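Two-arm helper kit: tips from a season at the kitchen table

Liis Strazds
Filed under: Workshop and odd jobs

I've had the Clandari two-arm kit on loan from Zivarero since the start of the autumn, and by November I'd filled most of a notebook with things I wished the booklet had told me. A few readers have asked whether it's any use in an ordinary home, so this page is half review and half tips. The short version is that I love it, it's slow, and it has made me much tidier. If you already own a pair of arms from another maker, most of what follows should still be handy.

What you get

The kit comes in two boxes, one arm in each, with a bag of clamps, a power supply, the leads and a printed booklet that's good on wiring and hopeless on everything else. You teach it by guiding the arms through a job, repeating it with things laid out slightly differently, and then letting it have a go on its own. The subscription for the teaching software is separate. I used the free tier throughout, which allows 5 saved jobs at a time, and I only once felt squeezed by it. (I deleted the one where it was meant to pair socks. We won't speak of the socks.)

Putting it together took me an evening and a bit of the next morning. Read the page on cable order twice before you start, then lay the screws out in a bun tin by size. They look alike under a kitchen light and they are not alike!

Setting up the table

Give it the best table you have. I began on a folding one in the spare room and the whole thing quivered each time an arm stopped, so that by the time the gripper got to where it was going the object had shuffled off. A heavy table with a hard top made more difference than any setting in the software.

Clamp the bases before you plug anything in. Put a scrap of rubber matting or an old mouse mat under each clamp jaw so you don't mark the surface. Check the clamps again after the first half hour, when they'll have bedded in and want another quarter turn.

Mark where the bases sit. I used little corners of low-tack tape, the sort decorators use, and it means I can pack the kit away for Sunday-best occasions and get it back to the same spot without teaching everything again. Low-tack tape does lift after a while if you wipe the table with anything greasy, so renew it now and then.

Wipe the top down before a session. Crumbs travel.

Light

This was my biggest surprise. A job I taught in the morning went to pieces at half past four when the lamp came on behind me. The cameras are small and a shiny thing under a single hard lamp is mostly glare. What worked best for me:

Pull the blind, even on a grey day, and use the same lamps every time.

Bounce a lamp off the ceiling or a sheet of white card. Soft light from above beats bright light from the side.

Teach the job a few times in daylight as well, if you want it to cope with both. I did this for the button sorting and it's now quite unfussy.

Keep the lens covers clean with a dry glasses cloth. I got a thumbprint on one and spent an entire evening blaming the software.

Cables

Leave more slack at the wrist than looks right. Move the arm by hand to its furthest reach in every direction with the power off, watch where the cable pulls, and only then clip it. The clips in the bag are fine but mean with numbers, and I've added a few soft hook-and-loop ties of the kind you get for garden canes. Avoid pulling any tie really tight. You want the cable to slide a little and make its own loop as the arm folds up.

Looking after the fingers

The fingers get a hard life. They're sold as wearing parts, and mine now have their scars, particularly after a week of teaching with hardware from the shed. Scuffs on the inside faces don't seem to hurt the grip. Grease does, badly. Wash them in warm water with a drop of washing-up liquid, rinse, and dry them completely before they go back on.

If small things keep slipping, try a strip of thin grippy material on the inner face. I had good results with a bit cut from a jar opener and poor ones with sticking plaster, which rolled up at the edge and left gum everywhere.

Don't do the finger screws up hard. Snug is plenty, and a drop of nail varnish on the head will stop one working loose.

Choosing jobs

Start with something soft, light and boring. Folding a tea towel is a lovely first job: it can't break, it can't roll off the table, and you'll feel absurdly proud. I made a cup of tea to celebrate and then sat and watched it do another, and another.

After that I'd go to sorting. Buttons, clothes pegs, pen lids, anything you have a jar of. Keep the containers low and wide, with a heavy base or a blob of tack beneath, so they don't get shunted along the table.

Things I wouldn't give it: glasses, knives, anything hot, anything with water in it, and anything you'd be sad to lose. I also keep it well away from the cooker, although the kitchen is where it lives.

Teaching a job well

Go slowly, and go the same way each time. My early attempts were full of little hesitations where I'd changed my mind, and the arms learned the hesitations beautifully. Now I do a dry run without recording, decide on my route, and then start.

Move the objects about between goes. A hand's width to the left, turned round a bit, upside down if it could ever turn up that way. The booklet suggests 100 goes for a simple pick-up, and I'd say that's fair for something like a peg. My tea towel took 136 before I stopped having to rescue it. The awkward two-handed jobs are on nearly 200 each and still improving.

That sounds like a lot of evenings! It isn't quite so bad. A go is short, the radio's on, and it's about as demanding as shelling peas. I do a small batch while supper's in the oven, and stop as soon as I notice I'm getting sloppy, because a sloppy batch does more harm than no batch.

Throw out the bad ones straight away. The software has a delete button on the review page, and I was too soft-hearted with it to begin with. If you dropped the thing, or knocked something with your elbow, delete it and do that one again.

Name your jobs sensibly. "Towel new 2 better" was clear to me for precisely a day.

Noise and neighbours

It isn't loud, though there's a whine when an arm holds a pose for long, and a tabletop carries sound into the wall if the two are touching. Pull the table away from the wall by a couple of fingers' width. Felt pads under the table legs took the edge off too, and they were already in the drawer.

What I'd change

The booklet, as I've said. A proper index would be a start. I'd like a longer power lead, because mine only just reaches and I've had to route it behind the toaster. And I'd like spare clips in the bag.

The customer service has been a pleasure. I rang Zivarero's Tetville workshop about a stiff elbow joint and was talked through loosening it by somebody who plainly had one in pieces on the bench at the time. A new washer came in the post. If you're local to the Siliņa shop they'll run through the setup with you on one of theirs before you buy, and I'd take them up on that, if only to find out whether you have the patience.

Would I buy it? I've more or less talked myself into it. It won't save you any time this year. As a hobby that gets along with a kitchen table and happens to fold the tea towels, it's a joy.

Two-handed jobs: let one side hold still

When both arms have to work on the same thing, choose which one is the holder and leave it alone. A ring is a gift here. Close one pair of fingers on it right at the tips, get that arm steady, and only then bring the other pair in, open, with room on both sides of whatever is attached. Come in slowly from low down and keep the two sets of fingers from touching, since once they knock together the holder loses its place and you may as well start again.

Small metal things want a plain background as well. I like to do them over a pale tabletop, and I tilt the holding arm so the wrist camera on the other one has a clear look at the ring.
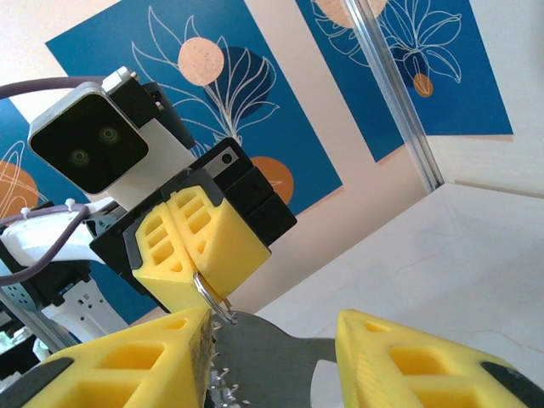

Packing away

Power off first, then fold each arm down by hand, supporting it under the elbow so it doesn't flop. Unclip the cables at the table end and leave the wrist end alone. Take the fingers off if the kit's going in the car, and put them in the bun tin with the spare screws. I keep the clamps on top of everything in the box, ready for next time, with the booklet (now heavily annotated in green biro) tucked down the side.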